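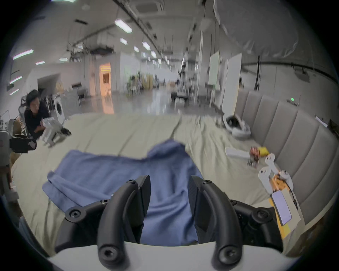
**Pevovix mattress protector, fitted, model 2317**
Made by Prudmont. Replaces model 1324.

The 2317 is a fitted protector for household and guest-room mattresses. It goes directly on the mattress, under the bottom sheet. The top panel is cotton jersey bonded to a thin waterproof film. The skirt is plain knit polyester without film, so air can leave the mattress at the sides when someone sits or lies down.

The protector stops liquid from reaching the mattress through the top panel. It does not protect the side walls. For full coverage of all six faces, order the Mockus zippered encasement, sold separately. The two can be used together, with the encasement underneath.

## Sizes

Twin, twin XL, full, queen, king and California king. Order by the labeled size of the mattress. Adjustable beds with a split king base need two twin XL protectors; a king protector will pull loose at the corners when one side is raised.

The skirt is cut for standard and pillow-top mattresses. Measure the mattress at the corner, with any topper in place, and compare it with the depth printed on the package label. If the depth is over the printed limit, choose the deep skirt version, which has the letter D after the model number.

## Fitting

1. Remove all bedding and brush or vacuum the mattress surface.
2. Lay the protector with the jersey side up. The film side has a slight sheen and goes against the mattress.
3. Fit both corners at the head end first, then the foot.
4. Smooth the top panel from the center outward. Small creases are normal on first use and relax after the first wash.
5. Check that the elastic sits under the mattress edge along its full length, including the sides.

Do not pin, staple or sew through the top panel. Any hole in the film will leak.

## Washing

Wash before first use. Machine wash warm on a normal cycle with a mild liquid detergent. Do not use bleach or fabric softener. Softener leaves a coating on the jersey that slows absorption, and bleach makes the film brittle.

Tumble dry on low. Stop the dryer halfway through and turn the protector over, as the film side tends to fold inward and trap damp fabric. Do not iron or dry clean. Line drying is acceptable out of direct sun.

Wash the protector separately from towels and other heavy items. In a mixed load the film can balloon with water during the spin and throw the drum out of balance.
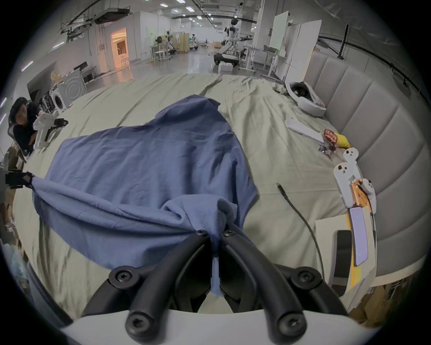 Aileen Yap wrote to ask whether the 2317 makes the same crackling sound as the older 1324, which she had taken off a guest bed after one night, and whether a second layer of cotton over it would help. She added that her own bottom sheet slides on the 1324 and has to be tucked in again each morning.

The 2317 uses a softer film than the 1324 and is quieter under body movement. Some noise can be expected before the first wash. A cotton mattress pad over the protector will reduce both noise and sliding, provided the bottom sheet has enough depth to cover the pad as well.

## Parts and warranty

| Item | Detail |
|---|---|
| Warranty, film and seams | 10 years |
| Warranty, elastic | 2 years |
| Replacement elastic | Flususik kit, fits all sizes |
| Repair of film | Not possible |

The warranty covers leaks and seam failure in normal home use. It does not cover melted film, damage from bleach, or wear from a size that does not match the mattress. Keep the receipt and the sewn-in label; claims need both.

Model 1324 is no longer made. Its elastic kit remains available while stock lasts.

Page revised August 22, 2024.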